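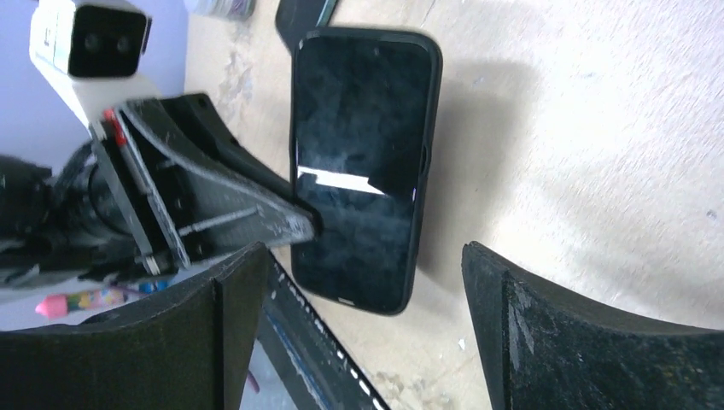
Juntunen kitchen timer: a review after one long summer

I should say at the start that I did not think I needed a kitchen timer. I have a phone, the oven has a clock of sorts, and my mother brought up five of us on the smell of things being nearly done. But my sister-in-law Amerley Owusu gave me the Juntunen for my birthday, in the dark green, and it would have been rude to leave it in the drawer.

It is a wind-up timer, no battery, the shape and weight of a small tin of shoe polish. You twist the top as far round as it will go and then back to the minutes you want. The numbers are printed large enough that I can read them without my glasses from the cooker, though not from the sink. It runs up to sixty minutes, and when it gets to nought it rings, a proper ring on a real little bell, for as long as it takes me to put down a colander and come over.

What I had been doing before was using my phone, and I expect plenty of you do the same. I would set ten minutes for the eggs, and there would be a message from my cousin, and a photograph of her new fence, and then I was reading about fences. The phone also wants unlocking with a clean thumb, and I never have a clean thumb when I am making pastry! The Juntunen doesn't mind flour at all. I have turned it with dough on my hands, with fish on my hands, and once with my elbow.

Now for the accuracy, as I know some of you write in about this. I tried it against the kitchen clock for a whole afternoon in September while I was putting up plum jam. At the half hour and upwards it was as near as I could judge. At anything under five minutes it is a bit of a gambler – set it for three and you may get two and a half, or nearly four. The leaflet does tell you to wind past the halfway mark first, and that helps, but it still isn't what I would choose for a soft-boiled egg. For bread, rice, stews and a tray of roast roots it has been a great comfort.

The tick is the thing that will divide households. I like it. It is a steady, rather dry little tick and it keeps me company when the radio is off. My husband could hear it from the front room and asked very politely whether it might live under a tea towel. We compromised on the windowsill, and there it has stayed. If you have an open kitchen and somebody working at the table, do borrow one for an evening before you buy.

There is a magnet on the back, and I'm sorry to report it is the weak point. On the fridge door it holds well enough until you wind it, and then the whole thing turns round with your hand. Mansa Quansah, who I swap recipes with, has the Givunell, and hers has a rubber ring round the magnet which stops all that. Hers is plastic, though, and the bell is more of a buzz. I tried it for a weekend and was glad to get my own back.

Cleaning is a wipe with a damp cloth. It must not go in the washing-up bowl. Flour does collect in the groove under the dial and I get it out with a dry pastry brush. The green paint has a chip at the rim where I knocked it off the sill into the sink (empty, thank goodness) and it went on ticking.

I'd buy it again for anyone who bakes, and I would steer the egg people elsewhere. It comes in green, cream and a red that looked slightly orange in the shop. I'd have the cream next time, to match the bread bin.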